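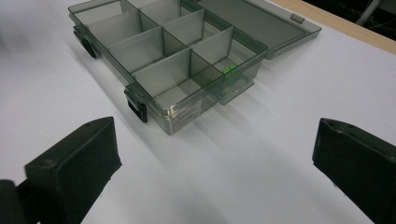
Photo: Mabaso Growers' Network

Speaker notes – "Harvest songs and the people who still sing them"
16 Apr 2022
8 min read · 22 shares · 4 comments

Start without the slides. Just say hello and hum the first line of the bean song. If anyone hums back, wonderful, let them carry on for a bit. If not, carry on anyway, I've done it to silence before and lived.

Right, so. I grew up two fields away from a threshing floor in Jekia, and for most of my childhood I thought every village in the world stopped work at noon to sing at a pile of millet. I was properly shocked when I went off to college and found people who bought flour in bags and had never once been shouted at in rhyme by an aunt. So that's where this talk comes from – partly research, mostly homesickness.

(Pause. Let people sit down. There are always latecomers, and the door at the back squeaks.)

What I want to talk about is the January harvest, and the songs that go with it. There are lots of planting songs and people have written them down quite well. The harvest ones have been left alone a bit, I think because at harvest everybody is too tired to be interviewed. I certainly got told to put my notebook down and pick up a sickle.

Where I went. I spent two seasons between Jekia and Mabaso, which are on opposite sides of the same river and will each tell you the other lot sing flat. Jekia is millet and beans. Mabaso is mostly sorghum, with groundnuts on the sandy bit by the water. The last census gave Mabaso 1,303 people, and on the first morning of cutting I'd swear the lot of them were in the same field.

How a harvest morning goes. You're up in the dark. There's tea, very sweet, and nobody talks much. The older women walk in front and they decide where the line starts, and you do not argue with them about it. Then someone starts the walking song, which is slow and a bit grumpy, all about cold feet and a lazy ox. I love it. The verses change every year depending on who has annoyed whom – I had a verse by my second season, about my boots.

(Sing the boots verse. Don't explain it until afterwards, it's funnier that way round.)

Then the cutting song. It's quicker, and it's a call and answer. One person at the end of the line throws out a line and everybody answers as they cut. I'd read that the song keeps people in time, and I'd believed it, and then I tried it. What I noticed was that the good cutters drift in and out of time as they please. The song keeps them next to each other. If you fall behind you can't hear the caller properly, so you hurry up, or somebody drops back and helps you. I fell behind a lot. I got helped a lot!

Recording 1 goes here. It's a bit windy. Turn it up before the second answer, then down again quickly for the dog.

The threshing floor. This is the part people always want to hear about, and fair enough, it's the loud part. The floor gets swept and smeared with wet clay and left to dry, and children are chased off it for days. When the grain comes in there's drumming, and the beating is done in two rows facing each other. The rows tease each other. One row sings that the other row's grain is all husk, and back comes the answer that at least theirs wasn't cut by a goat. It goes on for hours, with breaks for food, and some of the insults are much older than anyone singing them.

(Somebody will ask for the rude ones. Say there are children present, even if there aren't.)

In Mabaso they also keep back the last sheaf. It gets tied with grass and hung inside the door of whoever finished last, and that household has to feed the drummers. You'd think people would try hard not to be last. I watched two families slow down on purpose, both pretending to fix their tools, because feeding the drummers is a bit of an honour and neither would say so out loud.

What's changing. I don't want to do the sad bit for long. Yes, there's a hired thresher in Jekia now, and it does in a morning what used to take 4 days. I asked people whether they minded and mostly they looked at me as if I'd asked whether they minded having knees that worked. But the machine is very noisy and you can't sing over it. So in Jekia they've moved the teasing songs to the evening, after it's been switched off, and they sing them sitting down with their shoes off. The drums are slower. The insults, if anything, are better, as people have had all day to think of them.

The Nurnitz recordings. Quick mention, don't get bogged down. Nurnitz is our little archive project. We've got 22 songs up so far, with the words in both dialects where we could get them. Drustero is the school club that helps with the typing, and they've started making up verses of their own about homework and bus fares. I've put those in the archive too. There was a small grumble about that, and my answer was that my boots are in there, so the bus fares can be as well.

Recording 2 here – the evening one. Let it run all the way to the laughing.

Then finish on the walking song. It's the song for going home as well, same tune, only the feet are sore in place of cold. Teach them the answer line, it's four words and easy. Do it three times, louder each time. Then thank the hall, mention the tea, and remember to take the speaker lead with you this time.

4 comments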